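Kelasitz tabletop cleaning set

README, September release

This folder holds 178 demonstrations of a two-armed robot being driven by hand through small cleaning jobs at a table. They were gathered for training a policy that picks the right tool for the mess. Felicidad Manalastas and Jayson Ocampo did the driving. Benjie Dizon checked the labels.

Views: one fixed camera and the wrist cameras. Two wrist views come first below, then the fixed one.

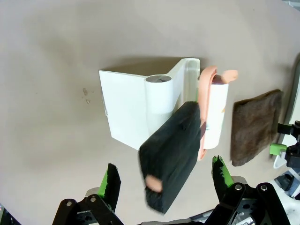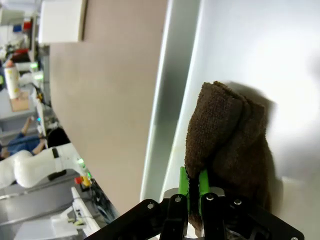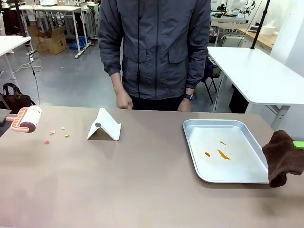 Each episode has its own folder with the video streams, joint positions, gripper opening and a one-line instruction. Streams share a clock. Episodes longer than 900 frames were split, and the parts carry the same episode number with a letter added.

Instructions were written by the drivers in their own words, so "cloth" and "towel" mean the same item. We have not tidied this up.

Known problems
- 11 episodes have a late start on one wrist stream. They are listed in late.txt.
- People appear in some views. Faces must not be added back by widening the crop.
- Episode 4 has no instruction.

Splits are by episode. Keep split parts together if you make your own.

Questions to Gonçalo Godinho.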